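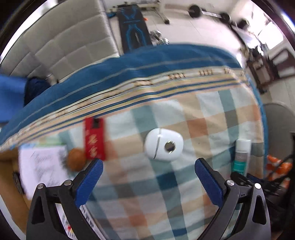

Prernari Wallet: Transaction Fees and Stuck Transfers FAQ

Why is my transfer still pending?
The fee was set below what validators on the Elotbridge network currently accept. The transfer stays in the queue until fees drop or it expires.

When does a pending transfer expire?
After 1000 blocks. The funds then show as available again. No fee is charged for an expired transfer.

Can I raise the fee after sending?
Yes, in version 4 and later. Open the transfer, select Replace, and enter a higher fee. The replacement keeps the same nonce, so only one of the two can confirm.
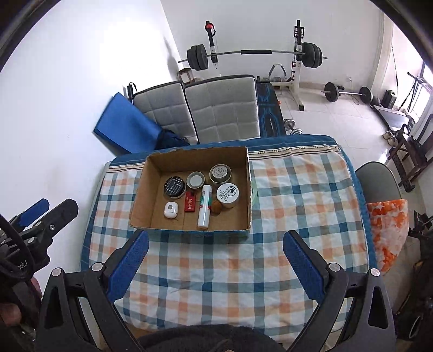 A replacement must pay at least 5 percent more than the original. Lower bids are rejected with error 1422.

What else causes error 1422?
A node that is out of sync. Switch to another node under Settings > Network and resend.

Are transfers to Jirnudum addresses handled differently?
They pass through a bridge contract and need two confirmations, one on each chain. Replace works only before the first.

Does the wallet support hardware signing?
Yes, over USB. Bluetooth signing was removed in June.

Last updated 30th December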